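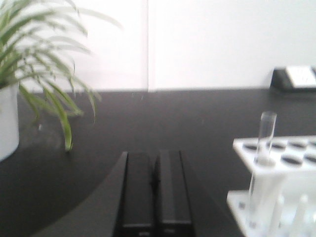 Can a lost cat find its way home over a long distance?

It can over short distances it already knows, and perhaps now and then over longer ones, but most of the stories told about very long trips were never checked by anyone.

Chapter 9
The Long Walk Home: Reading Stories About Lost Pets

You have read this story before, even if you haven't read this one. A family moves to a new town. The cat slips out of the car, or out of a window, and is gone. Posters go up. Weeks pass. Then a neighbor at the old address hears scratching at the back door, and there she is, thin and sore-footed, having crossed two rivers and a highway to get back to the place she loves.

People like this story. They pass it on to friends, and it does well on a slow news day. It may even be true in some cases. The trouble for a student of animal behavior is that it arrives as a finished thing, with the beginning and the end filled in and the middle made up. No one saw the middle. The cat was in one place, and later a cat was in another place, and everything between those two points is a guess told in a confident voice.

In this chapter we take such stories apart. We are not out to spoil them. Some of the work on how animals find their way is very good, and we will get to it in the second half of the chapter. But most students come to that work with their heads already full of heroic cats, and it is hard to read a dull, careful study fairly after that.

The cat from Pikley

The case we will use runs as follows. Marcelino Guimarães and his family moved from Avamthorpe to Pikley, a drive of 50 miles, and took their gray tabby with them. She went missing in September, soon after the move. Nine weeks later a gray tabby was found sleeping in the shed behind the old house in Avamthorpe. The new owners called, the family drove over, and the children knew her at once. The local paper ran it under a headline about love and distance, and a pet food shop called Guerra put the clipping in its window.

Read it again slowly and write down what is known. A cat left one house. A cat turned up at another. The family said it was the same cat.

Now write down what isn't known. The paper did not say whether the cat had a chip, or whether anyone had read it. It did not mention a scar, a torn ear, a vet's record, or an old photo laid next to a new one. Gray tabbies are common. A family that has been grieving for its cat is a poor judge of whether this gray tabby is that gray tabby, and children who have been told on the drive over that their cat has been found are worse. We don't say this to be unkind. Anyone who has called the wrong dog across a park knows how quickly hope fills in the details.

Kelly Brito, who took the call at the paper and wrote the piece, was later asked about this by one of the authors. Her answer was fair. She had a happy family, a cat and a deadline. "I asked if they were sure, and they were sure," she said. It hadn't crossed her mind to ask for the chip number.

Suppose, though, that it really was the same cat. We still have not reached the walk. A cat can cross a lot of country without taking many steps. Cats climb into delivery vans, moving trucks and the warm spaces under hoods. The family's own movers made a second trip that same month. A cat that hid among the last load of furniture at one end could have gone back in the empty truck and been let out close to where she started. It makes a weaker headline, but it asks far less of the cat.
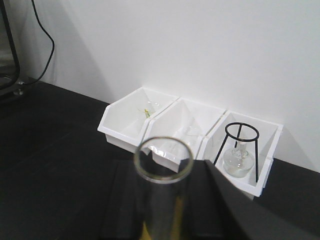
Sorting reports is the first real skill in this field, and it is duller than people expect. Every report of a returned pet has to go somewhere before you are allowed to have an opinion about it. Picture three white plastic bins lined up side by side against a wall, and decide ahead of time what each one will hold. In the first go reports where the animal's identity was proved and its route was followed. In the second go those where the identity was proved but the route is a blank. The third takes everything else, and it fills fast. The Pikley cat belongs in the third bin. Most students want to put her in the second, and a few try to argue her into the first on the strength of her sore feet. Sore feet tell you that a cat has sore feet.

Missing from the pile

There is a larger problem, and no amount of care with a single story will fix it. You only hear about the cats that come back.

Think of all the cats that go missing after a move. Some are found under the neighbor's deck the next morning. Some are taken in by a stranger down the street. Many are never seen again. A cat that sets off in the wrong direction does not get a headline, and no paper sends a reporter to an old house to record that no cat has come. If enough lost animals wander in enough directions, a few will end up near a place they used to know, with no special sense at all. Those few become the stories.

Genivaldo Damasceno used to hand his first-year class a stack of five clippings, all about cats that had made it home, and ask what share of lost cats find their way back. Someone would always try to work it out from the clippings. You can't. The clippings were picked because the cats came home, and they tell you as much about lost cats in general as a wall of wedding photos tells you about dating.

Cauã Tavares, who has taught beside Damasceno and disagrees with him on a good deal, thinks this lesson can go too far. In his view, students who learn to wave away every story end up just as lazy as those who believe every one. A good story can point to something worth testing. We agree with him, up to a point – the point being that somebody then has to go and do the test.

What a fair test would need

It would need animals whose identity is certain, released from places they have not been before, with their movements followed from start to finish. It would need the failures written up with the same care as the returns. It would also need to be decent to the animals, and this last demand rules out many of the older designs. Dropping a house pet in strange country to see what happens is a cruel way to learn something, and we will not ask you to admire the people who did it.

Tracking collars have made some of this easier. They have also produced a fresh supply of bad evidence, such as the looping map that Marcelino Rocha took from a Nillent collar and posted as proof that his tomcat had "locked on" to its birthplace. The map covers a single night. The cat went out, circled a barn, and came back to the house where it gets fed. We begin the next section with that map, and with the question of what it would have had to look like for its owner to change his mind.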